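Stekatis Trainer 600 Football Kicking Net: Review After One Season

January 30, 2020

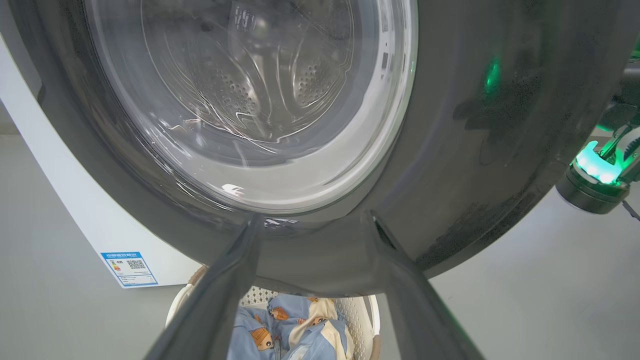

What It Is

The Stekatis Trainer 600 is a portable sideline net for placekickers and punters. It consists of a steel tube frame, a knotted nylon net, a fabric target pocket, four ground stakes and a carry bag. The model number refers to the rated breaking strength of the net cord, 600 pounds according to the manual. I have no means of testing that figure and did not try.

I bought the net at full price through Pralbridge, a mail-order sporting goods dealer, for use with the specialists on a high school varsity and JV squad. It replaced a Dallgate net that had been in service for six seasons. Both nets were on the same sideline for the first three games, so some comparison is possible.

Setup

The frame has nine tube sections joined by spring buttons. Seven of the nine are marked with a letter at each end, and the letters match the manual. The two base feet are not marked. They look identical but are drilled for left and right, and if they are swapped the uprights lean forward a few degrees. Mark them with paint before the first away game.

First assembly took me 51 minutes alone, including the time spent lacing the net to the top bar. The net can stay laced after that. By the middle of September two players could put the whole thing up in under ten minutes and take it down in slightly less.

The spring buttons are stiff when new. A small amount of silicone spray on each one helped. Oil attracts field paint and rubber pellets, and I would avoid it.

Frame and Stability

The assembled frame stands eight feet high and 72 inches wide. The tube is powder coated. At the end of the season the coating had chipped at every joint, with light surface rust at three of them. The Dallgate frame showed less rust after two seasons, although its tube is heavier and the whole unit is more trouble to carry.

On grass, with all four stakes in, the net does not move under normal kicking. On artificial turf the stakes cannot be used, and the manual's only advice is to "secure the base with suitable weight." We used two sandbags per foot. With one per foot, a full-strength kickoff walked the frame back several inches each time. The feet have no strap or tray for a bag, so the bags have to be laid across the tube, and they slide off if the fill is loose.

Wind is the weak point. The net has a fine mesh backing behind the pocket to stop balls from tearing through, and this backing catches air. We took the unit down in two games for that reason. The Dallgate has no backing and stayed up both times.

Net and Pocket

The main net is good. The knots have not slipped and I found no broken cord at the end of the year. It is hung with enough slack that the ball drops at the foot of the net and stays there. The Dallgate net was tighter and sent a fair number of balls back past the kicker, which is a nuisance on a crowded sideline.

The target pocket is less successful. It is a white fabric square stitched to the net on all four sides, placed at a height that suits a field goal attempt taken from four yards away. Punters strike the net higher, above the pocket, and have nothing to aim at. One corner of the stitching opened in the fifth game. I sewed it with waxed thread and it held through the remaining games.

White was also a poor choice of color. The pocket was gray by the third week and machine washing is not possible without unlacing the net completely. Hand scrubbing with dish soap removed part of the dirt.

Carry Bag

The bag is too short by an inch or two. The tubes fit only if packed diagonally, and the zipper is under strain when closed. The pull tab came off in October. A plain duffel of the type used for hockey sticks is a better container. The complete unit is not heavy, and one player can carry it from the bus.

Holder Attachment

Pralbridge also sells the Tanabe kicking holder as an add-on for this net. It is a three-legged metal stand with a padded tip, and it works on grass and turf. It does not attach to the frame in any way, despite being listed as an attachment. It holds the ball at a consistent tilt, and the kickers liked it better than the plastic one we had. The pad on the tip wears quickly and one spare is included.

Price

The net was $116 with shipping. The holder was extra. The current Dallgate model costs a good deal more and comes with turf weights.

Rating

Net: 5 of 5
Frame: 3 of 5
Target pocket: 2 of 5
Carry bag: 1 of 5
Value: 4 of 5

I would buy the Trainer 600 again for a program that plays on grass. For a turf field in an open location, I would pay for the Dallgate. Replacement nets are listed separately by Stekatis and fit the older 500 series frame as well. Replacement feet were out of stock when I last checked.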